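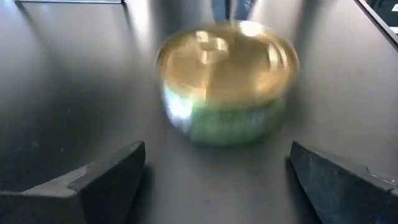

Slide 1: the short can. Gold lid, green band. Leave it up while people find seats.

**Open (90 seconds, no more)**

Ask who has a can like this at home. Hands. Ask who knows what's in it. Fewer hands. Wait for the laugh; if it doesn't come, keep walking.

I've spent 13 years in pantry storage, first at Welton, now at Ramevent. My mother still tells people I work in banking.

**The shape problem**

- Short, wide cans stack beautifully. People therefore stack them until they can't see the ones at the back.
- A soup can shows you its label. A short can on a low shelf shows you its lid, and a gold lid says "food, probably."
- Mention the Pálfi apartment kitchen, 485 items on the inventory. The owner was sure she was out of tuna. (Pause.) She was not out of tuna.

**Slide 2: the marker**

Hold up the marker. This is the entire technology portion of the talk.

Write what it is and the month on the lid. "TUNA, APRIL." Shiny lids smear, so let it dry before you stack. I have ruined a cream shirt learning this and will take questions on it later.

**Slide 3: the Randetti shelf**

They'll ask about the tilted rack. It's fine. Cans go in the top, roll down, come out the front, oldest first. Short cans sometimes turn sideways and sulk. Measure the lane before you buy, and bring an actual can to the store. You will get looks.

**If running long:** skip the spice drawer. They'll want the spice drawer. Be strong.

**Close**

Homework is one shelf. Take everything off, wipe it, label the lids, put it back with the oldest in front. Anything swollen or leaking goes out unopened.

Handouts are by the door. Room has to be clear by noon, and I need the adapter back.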